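Is furniture protection cover worth paying for on a desk?

Posted by Lerato Dlamini, 7th September

I've just ordered a desk and two bookcases from Osley, total £1,494 delivered, which is more than I've ever spent on furniture in one go. At the checkout they tried to add something called Karnier Surface Care for another £100. It runs for 4 years and is meant to cover stains, rings, scratches and "accidental damage to the finish". I unticked it. Then I had a phone call, supposedly to confirm the delivery slot, and spent most of it hearing how easily marks get into wood and how sorry I'd be. I've been told I have 14 days to change my mind and add it.

I don't trust it. If the finish is as good as the website claims, I shouldn't need cover against a cup of tea. If it isn't, I'd like to have been told that before I paid. But I do work at home all week with a drink next to me and I'm not especially careful, so I can see the other side as well.
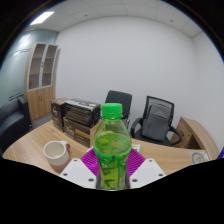 Green tea at the desk.

What I'd like to know is whether anyone has claimed on one of these plans and been paid. Please don't tell me that "peace of mind is priceless". I heard that one on the phone. I'd also like to know if the products you can buy yourself are any good, as my brother-in-law swears by Nolte hard wax and I suspect he'd swear by anything he'd bought a large tin of.

Two replies so far mention my home insurance in private messages. I've looked and I don't have accidental damage on it.

plainjoinery

I fitted kitchens and built-in furniture for a long time and my view of these plans is low, though I'll try to be fair.

Ask for the full terms before you do anything. The leaflet won't do. You want the long document with the exclusions, and you want to read the definition of "accidental". On every plan I've been shown by a customer, accidental meant a single sudden event that you can describe and put a date on. A pen leaking, a candle going over, that sort of thing. What ruins the top of a desk is hardly ever that. It's the same spot getting a damp cup every morning, a watch strap rubbing the front edge, the sun on one half and a monitor stand on the other. All of that comes under wear and tear, and wear and tear is always excluded.

Then look at what they'll do if they accept the claim. Usually they post you a cleaning kit first. If that fails they send a technician, and if he can't manage it they may replace the damaged part or give you a credit at the same shop. Some plans end once they've replaced something, so you've used up your cover on one mark.

As for doing it yourself, it depends what you've bought. Ask Osley, in writing, whether the top is solid wood, veneer or a printed surface, and what it's finished with. "Oak" in the product name tells you next to nothing. "Oak effect" tells you it isn't. An oiled solid top is easy to live with: light sand along the grain, fresh oil, leave it alone overnight. Lacquer is tougher day to day but a pain to patch, as you generally have to do the whole surface to stop the repair showing. Veneer you have to go very gently on, as there's hardly anything there to sand. Printed surfaces can't be refinished at all, so don't let anybody sell you wax for one.

Nolte hard wax is decent on bare or oiled wood. It does nothing useful over lacquer except make it smeary -- your brother-in-law may or may not have noticed.

My advice would be to keep the hundred quid. If it does get marked badly, get a local French polisher to quote. You might be pleasantly surprised, you might not, but you'll be spending the money on a repair.

Tealeaf_Moira

Get the cover! We had it on our dining table from a different shop and the man came out and he was lovely, took a biro mark off in no time and didn't leave any mess. Can't remember what we paid. I think it was thrown in with the chairs, come to think of it, so perhaps I'm not the best person to ask about value. But he was very good.

Also, use coasters. We have the Usta cork ones and they're fine, although they do stick to the bottom of a glass when it's cold out of the fridge and then drop off when you lift it, usually on to the carpet. I've gone back to some old ones of my mother's.

gradually_sanding

I'll add one thing to what plainjoinery said, and disagree with one other.

The addition: find out who is behind the plan. The shop's name is on the leaflet but the shop normally isn't the one paying out. Look for the name of the company taking on the risk, whether it's an insurance policy or a service contract, and what happens to your money if the seller packs up. I had a sofa plan that turned out to be worth nothing when the retailer closed one April. It was a service contract and there wasn't anybody left to provide the service. I'm not saying Karnier is like that, I've never dealt with them, only that I'd want it in writing and wouldn't accept a cheerful voice on the phone.

The disagreement: I wouldn't be so quick to sand anything, oiled or not. People get carried away. White rings in particular are often moisture sitting in the finish and not in the wood, and some of them fade if you leave them be for a few days in a dry room. I've seen mayonnaise, toothpaste, hot irons and cigarette ash all recommended for this and I'm doubtful about every one of them. Toothpaste is an abrasive, so you swap a ring for a dull patch. An iron can lift veneer. If you must try something, do it on the underside or at the back where it goes against the wall.

Black rings are another matter. Those tend to be water and metal reacting with the wood itself, and wiping won't shift them.
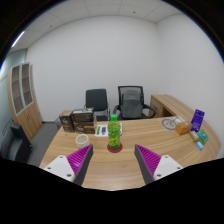

Can I put a coaster down on a newly oiled desk straight away?
Leave it until the oil has fully cured, going by the time on the tin, or the coaster may stick and leave its own mark in the finish.

Lerato Dlamini

Thank you, this is more use than the phone call was. I've emailed Osley asking what the top is made of and what it's finished with, and asked for the full Karnier terms while I was at it. So far I've had the same leaflet back as an attachment, with a note saying it "should answer everything". It doesn't say who the insurer is, or whether there is one. I've written again and asked for both answers separately. Unless something very different comes back, I'll be leaving the box unticked.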